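Two grippers, one carrot: a week of simulated picking 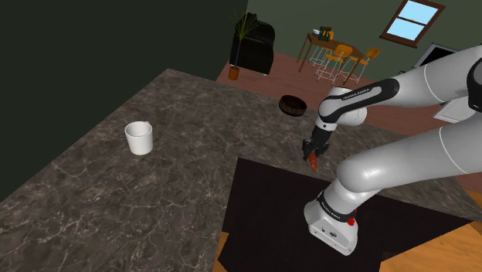 The Franka arm holding the carrot, with the mug and bowl further along the worktop.

I have spent most of my evenings since Monday watching a pretend arm pick up pretend vegetables, and I have had a lovely time! If you read the March post you'll know I'd been grumbling about my grasp tests. They all used plain cubes on a plain grey plane, and every gripper I tried looked brilliant. So I've moved the whole thing into a kitchen, with a stone worktop and proper clutter, and given the arm something awkward to hold.

The carrot was the best decision I made all week. It's small, it tapers, and it's round in one direction and long in the other, so a lazy grasp gets punished straight away. If you close on the thick end you have a good wide patch to squeeze. Close near the tip and the fingers meet a slope, and the whole thing squirts out forwards like a bar of soap. I laughed out loud the first time it went over the far edge of the worktop and off across the floor.

What I'm comparing

Two sets of fingers, same arm, same controller, same start pose. The first set is the ordinary flat parallel pair, which I've left alone apart from the friction value. The second is a shape I drew myself and have been calling Kullel, after the folder it lives in (the folder name was a typing mistake, and by the time I noticed, half my scripts pointed at it). The Kullel fingers have a shallow V groove running down the inside of each pad, so that a round thing settles into the middle when they close.

Each set gets 200 attempts. The carrot is dropped at a random spot and a random angle inside a patch of worktop near the arm, the gripper comes in from above, closes, lifts, and holds still for 5 seconds. If the carrot is still between the fingers at the end of that, it counts. I don't care if it has swung round or slipped a bit, as long as it's held. I may be stricter later.

The scene itself I built in Grukitlow, my little pile of scripts for putting rooms together. It isn't clever. It picks a room, picks a worktop, scatters a few bits of kitchenware and puts furniture in the background so the cameras have something to look at. It does mean that I can change the stone for wood, or swap the mug for something else, with one line in a text file, and after years of dragging boxes about by hand I can't tell you how pleasant that is.

How the flat fingers got on

Better than I expected, to be fair to them. When the carrot lies square to the fingers they are rock solid. The trouble comes when the angle estimate is a little bit out. The pads touch one side first, the carrot rolls, and by the time the other finger arrives it is pressing on a completely different bit of carrot. Sometimes that still works and you get a wonky but perfectly good lift. Sometimes it pinches the top of the curve and the carrot pops down and out.

I turned the friction up to see if that would hide the problem. It did, and it also made everything look like it was covered in glue, so I put it back. I'd rather have a gripper that fails for believable reasons.

How the Kullel fingers got on

The groove does what I drew it to do! Slightly crooked approaches that made the flat pads roll the carrot now end up with it tucked into the middle, and the lift afterwards is much calmer. On thick-end grasps I'd choose them every time.

They have two faults. The first is that the outer lips of the V are thicker than the flat pads, so they hit the worktop sooner. With a thin object lying flat on stone there isn't much room to play with, and I had to raise the closing height a touch, which then made the narrow end harder to catch. The second is that the contact points jump about. A flat pad against a curved surface gives the solver one tidy patch; a groove gives it two, one on each wall, and it can't always decide between them. You see it as a faint buzz in the held object. I've smoothed it by taking smaller physics steps, and my old desktop now sounds like a hairdryer.

I'm not going to print a score yet. I changed the closing height halfway through the Kullel run, so the second half isn't a fair match for the first, and I'd like to do the lot again from scratch before I claim anything. My feeling is that the groove wins for anything round and loses for anything thin.

The controller

I ran both with Ashby, the simple position controller I wrote last winter, and then had a go with Sarach, the newer one that backs off when it feels a push. Ashby goes where it's told. If the worktop is a hair higher than it thinks, it leans on it with full conviction and the wrist shudders. Sarach touches down, notices, and eases up, and with the thick-lipped fingers that made a huge difference. A lot of what I'd been blaming on the groove was really Ashby trying to push a finger through a slab of marble.

Sarach is fussier to set up, though. I had it too soft to begin with and the arm drooped through the approach like it needed a nap. Too stiff and you've just got Ashby again with extra settings. I ended up changing one number at a time and writing each one on the back of an envelope, and I've now lost the envelope.

Where to put the camera

I had a long fiddle with this as well. A straight-down view is the easiest for working out which way the carrot points, but as soon as the arm comes in, the gripper covers the very thing you want to see. A view from off to one side keeps the fingers and the carrot visible for much longer. I tried tilting it too, so that the worktop runs off at a slant, and I've grown fond of that one. It looks odd if you're used to tidy level shots, but my angle finder turned out to be leaning on the worktop edge being level, and tilting the view showed that up within 25 attempts. That bug had been sitting there since the grey plane days, quietly doing me favours.

The fix was dull (work everything out in the arm's own coordinates, as I should have done in the first place), and both sets of fingers improved once it was in.

Things I'd like to try next

A rerun of both sets with Sarach, same closing height all the way through, no meddling. Then a shallower groove, with the lips shaved down so they can get closer to the stone. I'd love to put a soft pad in the V as well, but soft things in my simulator are slow and a bit temperamental, so that might have to wait until I've got a free weekend and some patience.

After that, the mug. Handles frighten me. I also want to see if the arm can put the carrot in the bowl without flinging it, which will need a gentler release than the one I've got, as at the moment the fingers spring open like a startled crab.

If you've tried grooved fingers on long thin things, simulated or real, please tell me how deep you went with the groove. I guessed mine, and I'd love to guess better next time.

25 comments
5 shares

Related posts
Why my cubes were too easy
Grukitlow: adding worktops and floors
Ashby and the wobbly wrist
First go with Sarach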